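Guides > Packing > The Overnight Wash Kit

3 min read

Part 2: Laying it out before you pack

I've done this on hotel beds and on the floor, and a plain board beats both. Put yours near a window if you can.

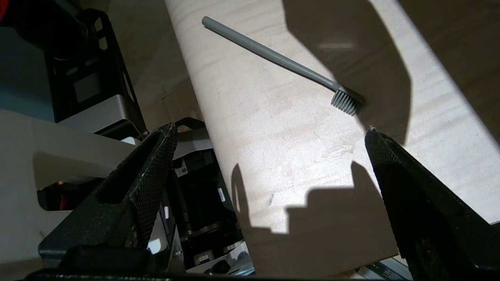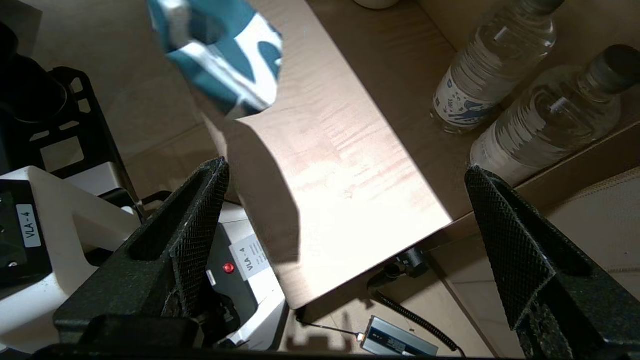

Start with the small stuff, I always say, because it's the small stuff you end up buying again at the airport. Pick one spot and keep everything in it until the bag is zipped. A gray toothbrush on a pale board is easy enough to see, but set the same brush on a dark towel and you'll walk right past it!

1. Wipe the board and let it dry.
2. Lay the toothbrush down first, flat, away from the edge.
3. Add water bottles next. Check each cap — twist it, don't just look at it.
4. Open your cloth bag and shake it out over the sink.
5. Pack bottles upright, brush last, on top.

Note: my Vilis pouch is 6 inches deep, so a full-size brush goes in at a slant. Fergal Hegarty cuts his handles down. I can't bring myself to.

Caution: don't pack a wet brush in a closed pouch. Stand it in a cup overnight and pack it in the morning.

Questions? Write to Kofi Dankwa at Trodareo | © Trodareo | Back to top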